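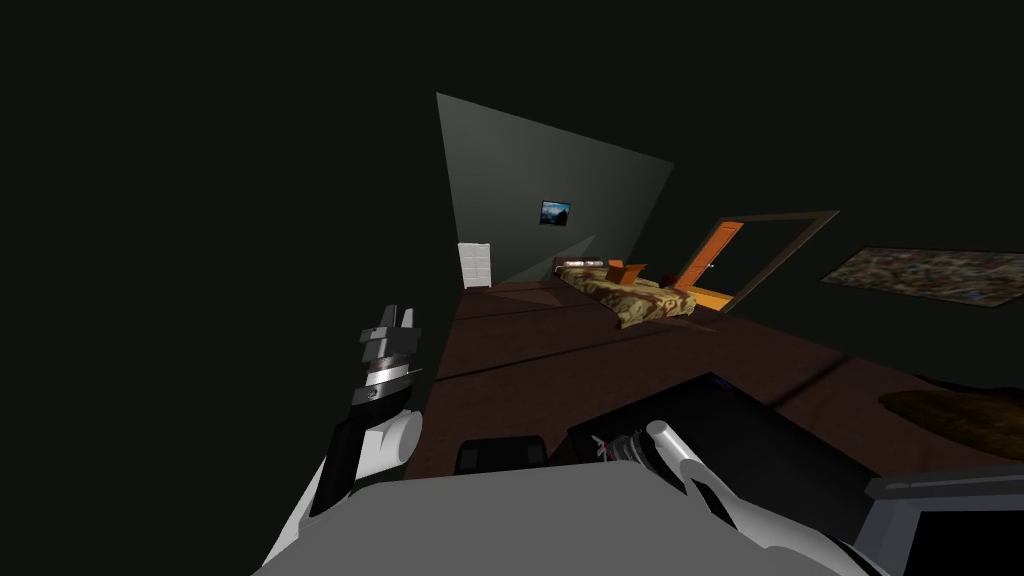 孩子六岁还不会骑两轮车，要不要先装辅助轮？

提问者：Teodora Golob　10/06/2026

大家好，我家老二六岁，之前一直骑三轮的，最近吵着要跟姐姐一样骑“大车”。我在Lirnham车行看中一辆16寸的Muka，店员说可以顺便配一对辅助轮。可我姐夫坚决反对，说装了以后更难拆，让我直接把脚踏拆掉当滑步车用。我自己是十几岁才学会的，完全没有发言权……我们楼下只有一条带点坡的小路，平地要走到公园那边才有。有经验的家长说说吧，到底哪种快？还有，一次练多久合适？他脾气急，摔两下就扔车走人。

回答一　Inês Barreto

我站你姐夫这边！我家两个孩子，老大装了辅助轮，骑了快一年，拆掉那天跟没学过一样，身子老往一边歪，转弯还往外倒。老二我就学乖了，直接拆脚踏，座垫降到最低，两只脚能平踩在地上，让他自己蹬着地往前滑。前几天就是走路，屁股都不肯坐实，别催他。等他能抬着脚滑出去一小段，眼睛也看前面不看轮子了，再把脚踏装回去，座垫稍微抬高一点点。

拆脚踏的时候注意，左边那只是反牙，要顺时针拧才松，我当初跟它较劲了半个晚上，扳手都打滑了。装回去记得抹点黄油。

你说的那个带坡的小路，如果坡很缓、没有车进出，其实挺好用的，从坡底往上走几步再滑下来就行。坡陡就算了，老老实实去公园。出门前先在原地教他捏刹车，16寸的车有的手刹很硬，小孩子手指够不着，让店里把刹把调近一些。

时间嘛，我们每次二十分钟左右，他还想骑的时候就收车，第二天自己会惦记。

回答二　Vignesh Thomas

装辅助轮也没什么吧，我小时候就是这么学的，现在照样骑车上班。头盔一定要戴。

回答三　Primo Santoro

补充几句。我在Horkanus俱乐部的周末儿童班帮过忙，从一月开始带的那批孩子里，装过辅助轮的也都学会了，就是刚拆的那阵子要多陪一陪。如果车已经配了，那就别纠结，先让他用辅助轮把蹬踏和刹车练熟，再拆了练平衡，顺序反过来而已。

扶的时候别抓车把，也别抓座垫，一抓他就靠着你了。手轻轻托在他腋下或者后背，跟着小跑，腰会很酸，做好准备哈哈。另外买之前一定让他跨上去试试，别为了多骑两年买大一号，脚够不到地的孩子肯定害怕，一害怕就不肯练了。

提问者追加：谢谢各位！辅助轮先不买了，明天去店里让他跨上去试高度，顺便问问刹把能不能调。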